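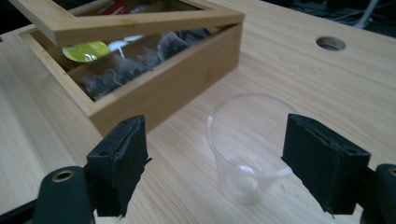 Tea box with the lid up, clear plastic cup beside it.

Imundale Tea Table

A small set of short recordings of everyday handling at one tea table: opening and closing a box, putting tea bags in, taking them out, moving a cup. Made at Clonisbridge in May.

Contents

300 clips in 38 sessions. Each session has a folder with the clips and a plain text notes file. The longest clip is 24 seconds.

Objects

Tea box – square, bamboo, hinged lid with a clear panel. The notes call it "box" throughout, and the lid is always "lid", never "cover".
Tea bags – pyramid mesh sachets with strings. Listed as "sachet". Red packages with white and silver printing are listed as "red pack".
Frame – light wood with a clear glass pane. A black felt pad is stuck on at the corner.

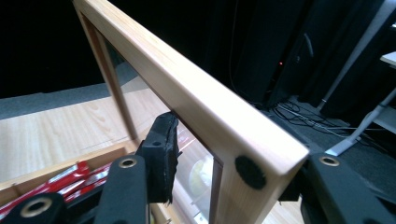 Notes files

One line per action: start time, object, verb, end time. Verbs come from the Drusia list (version 2), which is included as verbs.txt. "Place" and "put" were both used in the early sessions and mean the same thing. We merged them in the first 100 clips and have not got to the others yet.

The tabletop is light wood in all sessions. If you crop tightly, keep some of the table in, as the grain is handy for lining up one clip with the next.

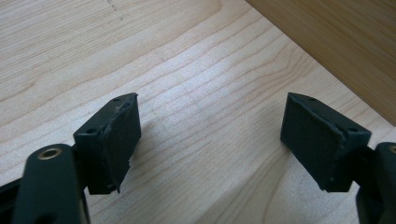 Start times are counted from the first frame of the clip, in seconds, to one decimal place. An action that runs past the end of a clip has a dash for its end time.

Known problems

Sessions 11 and 12 share a notes file.
Wi checksums are missing for session 30.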